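How to Set Up a Snack Corner for a Small Office or Workshop

By Hollis Esposito

When I started at Drummond there were 39 of us and one vending machine that ate dollar bills. After a few weeks of grumbling I offered to put together a little snack corner, and I have been fussing over it ever since. People write to ask how we do it, so I've put the whole thing down in order. You can get through it in an afternoon, and it's a pleasant sort of afternoon if you have the radio on.

Step 1: Ask people what they eat

Do this before you spend a penny! I pinned a sheet of paper by the door and left it up for a week in June. My own guesses were terrible (I had been sure everyone wanted trail mix). Ask about allergies on the same sheet, and leave plenty of room for the answers, which will come in very large handwriting.

Step 2: Settle the money

We each put 10 dollars in at the start of the month, and whoever shops keeps the receipts in an envelope. My friend Igor Šťastný runs an honor box at his shop in Tiritz and swears by it, but I found I was forever short of change. Pick one way and stick with it for a couple of months before you decide it doesn't work.

Step 3: Choose your spot

Look for somewhere out of the sun and away from the heater, close enough to the coffee that people can do both in one trip. Metal shelves are my favorite for this, as they wipe down so easily and don't hold on to smells. A table nearby is a real help on shopping day – you'll want a place to set things down while you sort.

Step 4: Stock the shelves

Put new things at the back and pull the older ones forward, every single time. Anything with a lid that goes back on is worth a little extra to me, and chips in a canister don't get crushed the way bags do. Keep a few inches between things at first so you can see what goes quickly.
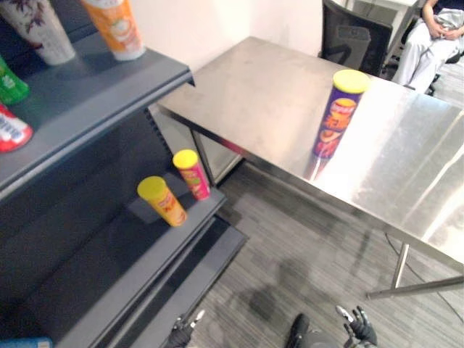
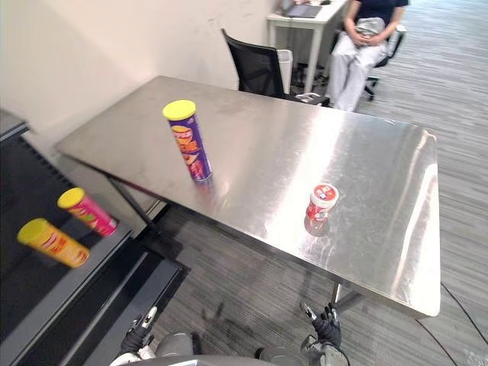 Step 5: Label what needs a label

Write the date on anything you've opened, with a marker that doesn't rub off. Anything poured out of its own package needs its name and its ingredients too. I use masking tape, and I fold one end under so it peels away cleanly.

Step 6: Keep it going

Give the shelves a quick wipe once a week with warm water and a drop of dish soap, then dry them well. Check dates while you're there. I keep a running list taped inside a cupboard door – when somebody finishes the last of something, they write it down, and I shop from that list on my way home.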